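Dec 3, 2022
Elvira Cáceres

Notes for session 13: comparing grippers on a stacking task

Several of you asked me to write down what I said about grippers last time, so these are my notes, tidied up a little. I've left out the part where I couldn't get the projector going.

Why stack blocks at all? It's a small job that punishes sloppy hardware! Picking up a cube is easy for nearly any gripper you can buy. Letting go of it on top of another cube is where you find out what you've got. If one finger opens a hair before the other, the cube gets a nudge on the way out, and you'll see it sitting crooked (or see it on the floor, which happened to me plenty in November).

For our comparison we use two grippers. The first is the two-finger one you already know from the Prulari exercises. The second is the soft-pad unit that Margus Jankauskaitė brought over from Lepik, and it goes on with the same adapter plate, so please don't take the wrist apart to fit it. Each gripper gets 16 tries per person. Keep the speed setting the same for both – I can't stress this enough, because last year half the reports compared a slow gripper with a fast one and we learned nothing from them.

What I want at the end of a try is a stack like the blue cube on the pink one, sitting square, with the fingers well clear of it. Back the arm away before you judge anything. When the gripper is still hovering over the cubes it's very easy to talk yourself into a good score, and I've done it myself more than once.
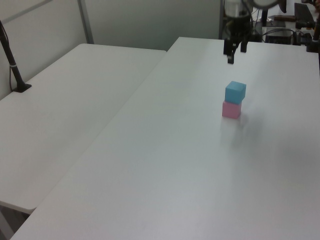
How to score a try

Give it 3 points if the top cube sits squarely on the bottom one, 2 if it's turned or shifted but stays put, 1 if it lands and then slides off, and zero if the gripper drops it on the way. Write the score down right after the try. Don't save them up! Deividas Lill and I once tried to rebuild a whole afternoon of scores from memory and we ended up with two completely different tables.

Put a short remark next to any score under 3. "Left finger let go late" is a useful remark. "Bad" is no use to me at all. With two-finger grippers, check whether the misses lean the same way each time, since a steady lean usually points to your calibration and you can fix that in a few minutes.

About the camera

Leave it where it is. If you bump it, run the calibration again and note in your log which try you were on. The depth setting stays at the Skurwood defaults for everybody, even if you've found something you like better (tell me about it, I'm curious, but keep it out of this report).

What to hand in

One table per gripper, your remarks, and a page on which one you'd pick and why. Inger Damgaard will be in the lab if you need help with the adapter plate, and questions about scoring can come to me.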